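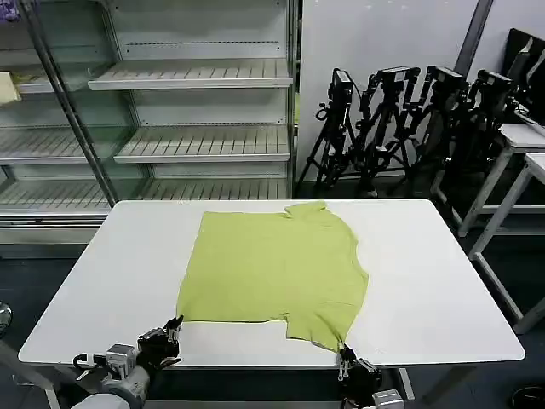
What's the best way to fold a thin summer shirt so it doesn't slide off the pile? Lay it out flat on something bigger than the shirt, smooth it from the collar down, then fold the sleeves in before you touch the hem.

Home | Gallery | Folding | Shop floor | Contact

I've been putting off this page for ages, so thank you to everyone who kept asking for it! It's all about the folding table at Drotdale, our little clothes shop, and the business of getting soft, slippery summer tops to behave. Celeste Mota taught me most of what I know and she is far quicker than I am (90 shirts before lunch, once, and she still had time to do the windows).

The lime green ones are my favourites, even though they show every crease. The fabric is very light, and if you leave the collar bunched up at the start, you'll still be fighting it at the last fold. I run the side of my hand along the neckline first, then out to each sleeve. A big white table helps no end — you can see straight away if the bottom edge has gone crooked. We tried a patterned cloth on top for a while and I went nearly cross-eyed.

Tiago Veloso does his the other way round, by the way. Hem up first, then the sides. He says it's how they did it at Valente when he worked there, and I will admit his piles are very square. Mine lean a bit.

Now, the rumpled stage. With thin fabric you often get one layer lying over another, a puffy corner at one end and a long crease where the top bit has doubled over. Don't tug at it!
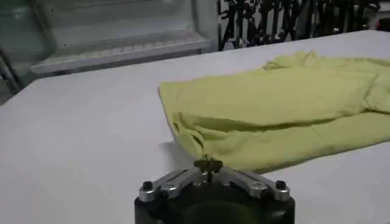
Pick up the top layer by two corners, give it a gentle shake and put it back down with plenty of table on either side. If a twisty bit is dangling, free that before anything else, or it gets trapped underneath and leaves a lump. Then smooth and start again. I do this 6 times on a bad day and don't mind a bit, especially with the radio on.

The summer tops go out on the shelves in July, smallest sizes at the front. I'm hoping to do jumpers next, and then those awful fitted sheets, if Celeste will let me have the table for long enough.

387 likes | 6 comments | Share this gallery

Previous | Next | Back to top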